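Why Do Honeybees Build Hexagons? Project Report
Evangelia Karras and Aled Ruddock
2021-02-13

Our question was if a hexagon really is the best shape for storing honey. Started in September, had to redo the first part bc our circles were all different sizes.

Background. Three shapes fill a flat surface with no gaps if you use only one kind of regular shape - triangles, squares, hexagons. For the same area the hexagon has the shortest edge. Wax costs the bees a lot of honey to make so less edge is good.

Method. Cut strips of card all 2 cm wide, folded into cells, taped together. Same floor area for each cell. Then filled each sheet with dry rice and weighed it. Mr. Kyriakidis lent us the kitchen scale.

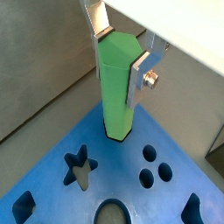 Why not just use circles? A circle has the least edge on its own, but packed together circles leave gaps and neighbors can't share a whole wall.

Results. The hexagon sheet used the least card. Squares were second, triangles worst by alot. One sheet had 16 cells, we wanted more but ran out of tape. The circle sheet lost rice in the gaps, so we left that weight out of the table.

Problems: folding the corners evenly. Tape adds weight too, we didnt subtract it. Next time glue.

Thanks to Evanthia Antoniadis for showing us real comb from her hives.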